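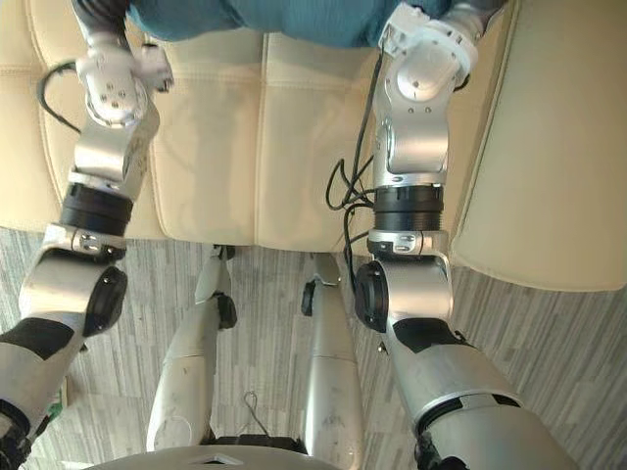
Ledersofa, cremefarben, davor der hellgraue Streifenteppich

Aster19
Unser Sofa bekommt an den Sitzflächen einen Grauschleier. Mit dem Lederreiniger von Gevell geht er nur teilweise weg. Kennt jemand etwas Besseres?

stusora
Sattelseife, wenig Wasser, danach Pflegemilch. Mache ich jedes Jahr im Mai.

polster164
Bitte keine Sattelseife auf pigmentiertem Möbelleder, die ist zu alkalisch. Destilliertes Wasser und ein milder Reiniger reichen.

stusora
Meins hält damit seit Jahren — ohne Risse.

polster164
Kann gut gehen, muss aber nicht. Erst an der Rückseite testen.

Aster19
Ist es überhaupt pigmentiert? Auf dem Etikett steht nur »Leder«.

polster164
Wassertropfen draufgeben. Zieht er nicht ein, ist es sehr wahrscheinlich pigmentiert.

Aster19
Bleibt stehen. Dann bestelle ich einen milden.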